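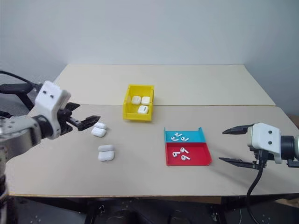

AirPods cases, stacked.

My year in listening
Dec 30, 2019

So I finished 43 audiobooks this year. I know because the library app sent me one of those end-of-year summaries with the confetti, and I stared at the number for a while, trying to decide if I was proud or a little worried about myself. Probably both! Last year I think I managed four, and one of those was a cookbook by mistake.

The whole thing started in March, when my car died in the parking lot behind Sjögren (the hardware store, the one with the good key machine) and I decided I'd walk to work until I figured out what to do about it. It's 20 minutes each way if I catch the light by the post office. I figured it out in May. By then I was halfway through a very long book about a shipwreck and didn't want to give up the walk, so I just kept walking, and the car I eventually bought mostly gets taken out for groceries and the dentist.

Some things I learned about what works for me, and your mileage may vary.

Long history books are the best. You can miss a whole paragraph crossing the street and still know there's a war on. Mysteries are the worst, and I say that as someone who loves mysteries. I listened to one set in a boarding house with eleven lodgers and I had to go back so many times that I ended up getting the paperback just to keep the lodgers straight. Memoirs are good if the author reads them, even when the author is a bad reader. Maybe especially then? There was one where you could hear her turning pages and getting a cold somewhere around chapter six, and I loved it.

Speed: I tried 1.5 for a week and felt like I was being yelled at by an auctioneer. Back to normal speed. My sister does double and talks about books like she's reporting a traffic accident.

Doing other stuff while listening: dishes yes, folding yes, cooking from a recipe absolutely not. I put the cumin in twice. Raking leaves turned out to be perfect and I raked the neighbor's side too because I had an hour left in the book.

I did try podcasts again over the summer, when all my holds at the library came in late. I like maybe 3 of them. The one I'd miss is the gardening show out of Nemitz, which is two guys disagreeing about mulch, and which I have no business enjoying since I own one fern. The rest I unsubscribed from in a big sweep in August, and my phone has been much nicer to me since.

Now the apps, because people keep asking. I mostly use the library one, and it's free, and you should too. The waits can be ridiculous (I'm number 2 in line for a book I put on hold in the spring, so any day now). When I run out I use Misus, which has a smaller catalog but a sleep timer that fades out slowly so you don't get jolted awake by silence. Is that a thing for other people? Silence waking you up? I paid for Skindach for a while too and canceled it. The search was a mess, and it kept recommending me books about real estate. I have never once looked for a book about real estate.

A thing I didn't expect is that I now have books attached to places. The corner with the blue mailboxes is the bit in the shipwreck book where they run out of candles. The long hill by the middle school is somebody's divorce. I went a different way last week on account of ice and it felt like I'd skipped a chapter.

I've been reading less on paper, though, and I miss it. There's a stack on my nightstand that has been the same stack since my birthday, with a water glass on it. So the plan for next year is fewer audiobooks and more of the stack, starting with the one on the bottom, which my aunt gave me and asks about on the phone every single time.

Favorites list is coming in the next post, once I've narrowed it down. Right now it's at fourteen and I keep adding things back. If you've got a good long history that isn't about a war, please leave it in the comments. Canals, salt, railroads, cheese, I'll take anything. I start a new one on Thursday's walk and my queue is empty.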